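I moved to Estcombe in March to work for a small furniture studio, and people keep asking me how is the design life in a town this size. So I will write a few posts. Long thread, sorry.

First thing: the town has a design quarter now. It is four streets behind the old rope works at Priscombe. The council gave the name, and then the signs came. Many of us were already working there before the signs.

What changed for me is the rent. My studio pays 275 a month for a bench and a shared store room. In my last city this money would get me a shelf.

The shared workshop is called Tarigan. You book by the half day, and you must do an introduction before you touch the big saw. I failed mine the first time because I did not know the English word for "fence". Now I know it very well.

Membership is 56 people at the moment. Potters, two sign painters, a lot of graphic people, some of us in furniture. The graphic people are never there in the morning.

The part I like most is the open evening in October. You put your work on a table, finished or not, and strangers ask you questions. Last time 304 visitors came. I sold nothing, but I got 3 commissions later from people who took my card.
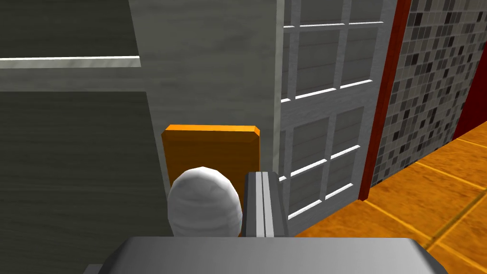
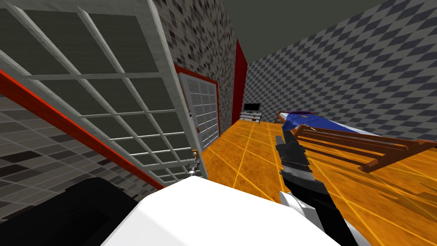 One reply from Plondix, which I copy here with permission: the open evening is lovely, but it is one evening. Most of us need buyers in February, and the design quarter has no shop and no shared website. A sign on the street does not bring orders.

I think this is fair. I asked at the last members' meeting about a shared shop window, and the answer was that the empty unit on the corner is reserved for a café. We have already two cafés.

Still, I would not go back. When my glue joint failed on a chair leg in the spring, a potter lent me her clamps and stayed until eight in the evening to help. I did not know her name then.

For those who asked about applying: the form for Tarigan is short, but they want pictures of work in progress and one page about why you want to be in Estcombe. Write the page in your own words. Mine had mistakes and they took me anyway.

Also ask about the store room before you sign – the dry part is small and there is a waiting list for it. I keep my oak at home, under the bed.

Next week I will post about the chair, if the second coat of oil behaves.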